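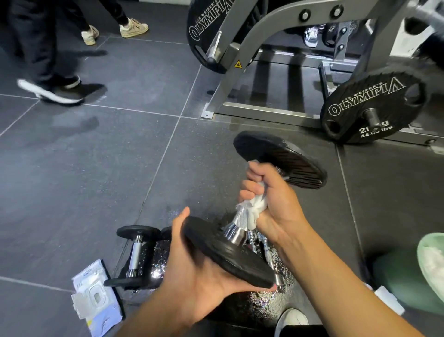

Wiping down the handle of a dumbbell

Solwood Furniture: frequently asked questions

Who designed the Solwood chairs?

The first Solwood chair, the 144, was drawn by Christos Andreadis when he was sharing a workshop with the cabinetmaker Ghislain Desjardins. Desjardins made the prototypes and worked out the back joint, and both names are stamped under the seat. The lounge chair and the footstool came later and are by Andreadis alone.

What do the model numbers mean?

Very little. They follow the order of the drawings in the studio's drawing book, including drawings that were never made up. The 144 is a dining chair and the 227 is a lounge chair. There is no 200. The number was set aside for a sofa which did not go into production.

Which woods do you use?

Ash and oak for all frames. Walnut is offered on the 227 only. Older chairs were also made in beech, and we can still supply beech parts for repairs if you send us a photo of the underside first.

Is the paper cord seat hard-wearing?

Yes, in normal daily use. It will darken and slacken a little in the first year. Don't kneel or stand on it. If a strand breaks, leave the ends alone and contact us. The whole seat normally has to be rewoven, as single strands can't be replaced neatly.

How should I look after an oiled frame?

Dust it with a dry cloth. For marks, use a cloth wrung out in lukewarm water with a little plain soap and wipe along the grain. Re-oil once a year, or twice if the chair stands near a radiator. Spray polish leaves a film that stops the oil going in.

Can I get the original Björklund fabric?

No. The Björklund wool used on early lounge chairs is no longer woven. The closest match is Rasell, which we stock in 7 colours. The green is slightly bluer than the old one. Samples are free and we send up to three at a time.

I have bought a second-hand chair. How can I tell if it is genuine?

Look for the stamp under the seat, on the back rail. Chairs sold through Sastis, our former distributor, have a paper label as well, though many of these have fallen off. If you can't find a stamp, email clear photos of the joints and underside to Mei-kuen Wei, who keeps the production records. We can confirm a model but we don't give valuations.

Do you do repairs?

Yes, on our own furniture only. Tania Bhuiyan runs the repair bench and will give you a price from photographs. Reweaving takes longer than regluing, so ask for the current waiting time when you write. The bench is closed throughout August.

Can I visit the showroom?

The showroom is open by appointment on Thursday afternoons. Every current model is on the floor, and the fabric books can be looked at there. Please book with Wing-sze Shek by email. There is a step at the door, and we have a ramp if you let us know beforehand.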